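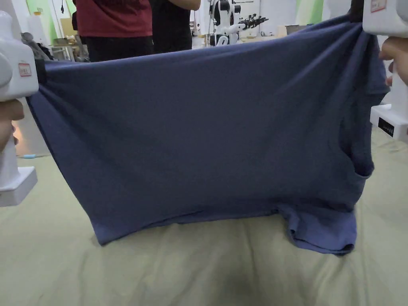 When Dalva Lins was a girl, the T-shirts were folded by her aunt, and the aunt was very strict. A shirt must be held in the air first, she said, and pulled by both ends until the cloth remembers its shape. Only then it may touch the bed.

I thought of this aunt many times in September, when I decided to learn again how to fold. I own 16 T-shirts, nearly all of them blue, and for years they lived in one drawer like potatoes in a sack. Dalva laughed when I told her. Then she gave me her method.

Lay the shirt on a surface that is wide and a little soft. A bed with a plain sheet is better than a table, where knit cotton slides. Smooth from the middle to the sides. Bring in the sleeves, then fold the length in 3. Press with the flat hand, slowly, and do not chase every small crease.

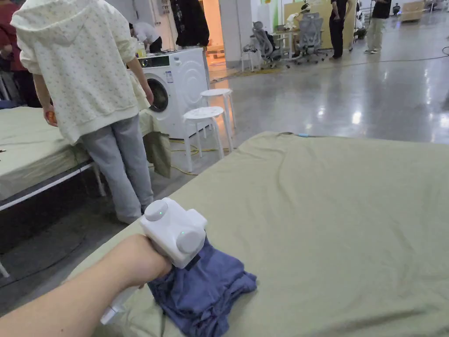
Blue-gray cloth on a sage-green sheet, with the washing machine a few steps behind.

Jucélia Godoy, who folded linen for a hotel in Vasconcelos, does not agree about the bed. She prefers to stand at a high counter, for the back. But she also stretches the shirt before, and she also begins at the top edge. My drawer now closes with one finger, and I have started with the towels.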